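Opinion > Food Service > Standards

Sections Kitchens Purchasing Opinion Archive Subscribe

Salt should be specified by weight

Rongrong Cui

Most written recipes for institutional kitchens still give salt by the teaspoon, or by "to taste." I think both should be dropped from any recipe that serves more than a family.

The volume problem is old and well documented. Fine table salt packs tightly. Flaked salt does not. A level spoon of one can hold close to twice the sodium of a level spoon of the other, and the cook has no way to tell from the recipe card which was intended. When the Clenside school kitchens changed supplier last June, the recipe cards stayed the same and the soup did not. The complaints took 2 weeks to reach purchasing.

Dispensing at the table has the same defect. Output depends on hole count, hole diameter, grain size, humidity and the angle of the wrist. 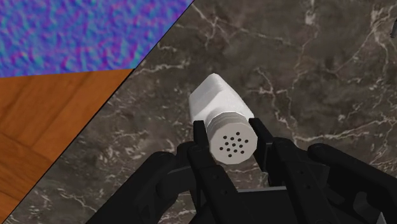
What a scale changes

A gram is a gram in any brand and any grain. For a 30 liter batch of stock, a cook can weigh the salt in less time than it takes to level a row of spoons. The equipment is already there, as every kitchen that bakes owns a scale.

The usual objection is that ingredients vary and a fixed weight ignores this. I accept part of it. Canned tomatoes from Brarnon and canned tomatoes from Seson do not carry the same salt. But a stated weight gives the cook a known starting point, and the correction can be written down beside it. A correction to an unknown quantity cannot be repeated by the next shift.

The cooks at Juška converted 44 cards over one winter. Their method was plain: cook the dish as usual, weigh the salt container before and after, record the difference – then cook it again from the recorded number. Three dishes had to be redone. The rest are still in use.

I would leave the final pinch to the cook. I would not leave the first 900 grams.

We use cookies to measure site traffic. Accept Manage settings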